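Malline clothing bank extends hours as cold spell continues

February 28, 2018

The Malline clothing bank will stay open through the end of the cold weather and add an evening session, its organizers said in a notice posted at the public library this morning. The service had been due to close for the season this week.

Demand for warm clothing rose sharply in January and has not dropped off. The bank, which runs out of the former post office on Collon Road, handed out 41 winter coats in a single afternoon earlier this month – the highest figure since it opened. Stocks of adult gloves and thermal socks ran out the same day and were only partly replaced the following week.

Coats remain the most requested item, but the notice says the real shortage is in padded and lined trousers. People who work outdoors or wait at bus stops before sunrise have been asking for them since the first snow. Few are donated. Many households hold on to one pair for years, and those that do come in are often children's sizes.
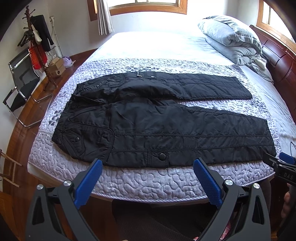
Black quilted trousers with snap-fastened pockets. Padded legwear is in short supply this winter.

The bank is asking residents to look through closets and spare rooms for anything that could be passed on now. Items do not need to be new. They should be washed and dry, with working zippers and snaps. Small repairs such as a loose hem or a missing button can be handled on site by the sewing group that meets in the same building. Clothing with a broken main zipper or torn lining cannot be accepted at the moment, as the group has a backlog.

The following are needed most:

Padded or lined trousers, all adult sizes
Waterproof boots, men's and women's
Gloves and mittens
Heavy socks
Hats that cover the ears
Blankets, single size or larger

Summer clothing, bed pillows and toys are not being taken. There is no space to store them until the front room is cleared.

Donations can be left at the Collon Road entrance during opening hours or at the Dissanayake hardware store on the main square, which has set aside a corner near the registers for bags and boxes. The store has also offered a discount on moving boxes to anyone bringing in clothing. The collection point at the swimming pool has closed while the lobby is repainted. Bags should not be left outside either building overnight. Several were soaked by sleet last week and their contents had to be thrown away.

Donors can help by folding items and labeling each bag with the size and type of clothing. Sorting takes up most of the morning sessions, and unlabeled bags are put to one side until someone has time to go through them. Matching items, such as a jacket and trousers from the same set, should be tied together or packed in the same bag.

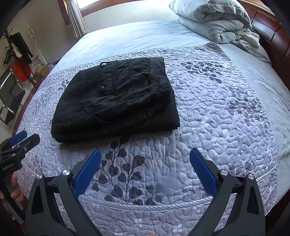 A folded black garment with a snap pocket and elastic cuff. Donors are asked to fold items before bagging them.

The new evening session will be held on Thursdays until 7 p.m. and is meant for people who cannot come during the working day. Morning sessions continue as before. No proof of address or income is required, and each visitor may take one full outfit per visit, plus socks and gloves when available. Families with school-age children may come back within the same week if sizes need to be exchanged.

Transport is also being arranged for residents of Sarora and the farms beyond it, where the bus service has been cut back because of ice on the hill road. A minibus with room for wheelchairs will make one round trip on each evening the bank is open. Seats must be reserved by phone at the library desk by noon the day before.

The town council has approved a grant of $2000 toward heating and lighting at the old post office for the extended period. A request for a further sum to replace the back door, which no longer closes properly, was put off until the next budget meeting. The building has been without a permanent tenant since the post office moved to the shopping center – a decision on its long-term use is expected later in the year.

Forecasters expect overnight temperatures to stay below freezing into next week, with more snow possible on higher ground. The library will remain open as a daytime warming space during its normal hours, and hot drinks will be served in the reading room. The room holds 30 people. Dogs are allowed in the entrance hall only.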